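How to Fold and Sort Laundry on a Bed

Folding on a bed works well if the bed is made first and the laundry comes to it in small batches. This page covers setting up, folding flat pieces, folding shirts and pants, and getting everything into drawers and closets. The method is the one I use at home for a family's weekly wash. It needs no tools apart from a basket and a damp cloth.

Before you start

Make the bed. Pull the bedspread up over the pillows or take the pillows off and put them on a chair. The cover will wrinkle again as you work, so it does not have to be perfect, but a sheet and a blanket left in a heap will swallow socks and washcloths.

Check that everything is dry. Feel the waistbands, the pockets and the seams under the arms, which hold water longest. Anything damp goes back on the rack. If you fold it anyway, the whole stack will smell by the end of the week.

Wash your hands and take off rings or bracelets that catch on knits. Shake out the bedspread if a pet sleeps on it.

Sorting into piles

Empty one basket onto the foot of the bed. Leave the other baskets on the floor until the first one is finished.

Sort by type first:

Flat pieces: towels, pillowcases, napkins, scarves, dish cloths
Tops: T-shirts, shirts, sweaters
Bottoms: pants, shorts, skirts
Small things: socks, underwear, washcloths

Put the small things back in the empty basket. They are the slowest part and can wait until the bed is clear. Hang up dress shirts and anything made of slippery fabric right away.

Once the piles are made, start with the flat pieces. They go quickly and they build a firm stack that you can set at the head of the bed out of the way.

Folding flat pieces

1. Hold the piece by two corners on a short side and snap it once to get the creases out.
2. Lay it down with the long edges running away from you.
3. Smooth it from the center outward with the side of your hand.
4. Bring one long edge over to meet the other. Line up the corners before you press the fold.
5. Press along the fold from one end to the other.
6. Fold in half across the short way, then once more if the shelf calls for it.

The soft surface under the cloth is the main difficulty on a bed. A mattress gives when you lean on it, and a piece that looked square can end up with one corner sticking out. Press lightly and use your whole forearm for long folds. If you need a sharp crease, slide a large hardcover book or a cutting board under the cloth for that one step.

For a thin cloth that has to lie straight, set one edge first and adjust the rest to match it. A bright color on a patterned cover is easy to square up, as with this pink one on the white and grey swirls. The edges show clearly and you can see at once where a fold has drifted.

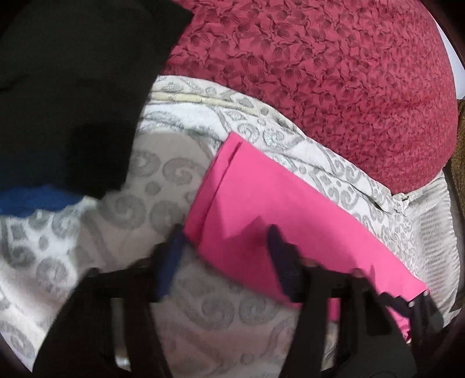
Can you fold directly on a bedspread that has metallic thread in it?

Most of the time it is fine for cotton and towels. Lay a plain sheet over it before you put down silk, fine knits or lace, since rough threads can pull them.

Folding T-shirts

Lay the shirt face down with the neck away from you. Smooth the back. Fold one side in toward the center so that the edge runs from the middle of the shoulder down to the hem, and fold the sleeve back on itself. Do the other side the same way. You should have a long strip the width of the collar and a little more.

Fold the hem up to just below the collar. For a shelf, stop there or fold once more. For a drawer, fold in thirds so the shirt can stand on its edge. My sister-in-law, Siham Geagea, taught me to stand them up and I have not gone back to stacks. You can see every shirt when you open the drawer, and taking one out does not disturb the others.

Folding long sleeves and sweaters

Work as for a T-shirt, but lay each sleeve straight down along the folded side instead of doubling it back. Bulky sweaters need only one fold across the middle. Do not press them hard. Heavy knits should be stored flat, at the bottom of the stack.

Folding pants

Fold one leg over the other with the seams matched. The crotch seam makes a small point at the side; tuck it in so the strip has straight edges. Fold the hems up to the waistband, then fold again in halves or thirds.

Jeans hold a crease for a long time, so check that the pockets are flat before folding. Dress pants go on a hanger.

Pillowcases and sheets

Pillowcases fold in thirds the long way and then in half twice.

A fitted sheet is easier with two people, but one can do it on a bed. Spread it out with the elastic facing up. Tuck the two bottom corners into the two top corners so they nest. Straighten the curved edges by folding them in toward the middle, which leaves a rectangle. Fold that in thirds the long way, then fold down to the size of your shelf. It will be thicker on one side and that is normal.

I keep each set inside one of its own pillowcases. My neighbor Fadi Khoury ties his with ribbon, which also works and looks nicer in an open cabinet.

Socks and small things

With the bed clear, tip out the basket of small things. Lay the socks in a row and match as you go. Place one on top of the other and fold in thirds. Do not roll the cuffs over each other, as this stretches the elastic. Put singles in a small bag that stays in the laundry area and check it at the next wash.

Washcloths fold in quarters. Underwear can be folded in thirds or simply laid flat in the drawer.

Putting it away

Carry one person's stack at a time. Put the clean pieces at the back of the drawer or the bottom of the stack so that everything gets worn in turn. Leave enough space to slide a flat hand between the stack and the shelf above. When a drawer no longer closes easily, take out 2 things that have not been worn this season before adding anything new.

Wipe the basket with a damp cloth and let it dry before dirty clothes go in. Straighten the bedspread and put the pillows back.

Common problems

Stacks lean to one side. The folds are all facing the same way. Turn every other piece around.

Creases across the front of shirts. The shirt was folded while still warm. Let the load cool on the bed for a few minutes, spread out.

Lint on dark clothes. Fold the darks first, before any towels touch the cover, or spread a clean sheet for them.

Sore back. Most beds are too low for standing work. Sit on the edge or kneel on a cushion, and do one basket at a time.

Last updated March 4, 2025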